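Hivdale Blocks – read me first

Small plastic shape blocks on a big maple board, and everything I know about both

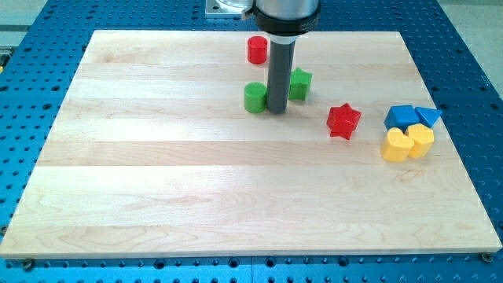
2 min read

Hi! I look after the block set and the board it lives on, and I get asked the same things over and over, so I've finally typed them up.

The board first, because I love it. It's pale maple, long strips glued side by side, and you can see the seams if you look. Some strips are lighter than others. Please don't sand it to even them out (someone asked!). It sits on the blue perforated table with a bolt at each near corner – snug is plenty, don't crank them.

The blocks come in red, green, blue and yellow. Colors are logged by plain name only, no "teal" or "lime", and the list has 200 layouts so far. If you add one, write down color, shape and which strip it's on, counting from the front edge.

Cleaning: damp cloth, mild soap for the blocks, no soap on the maple. I oil the board every December and leave it alone until 9 the next morning.

Missing from this version: the Tarnness layouts. I'm still typing those in.

Thanks to Sirkka Kauppinen for fixing my spelling. Notes and corrections go in the Lultonau folder, file 5.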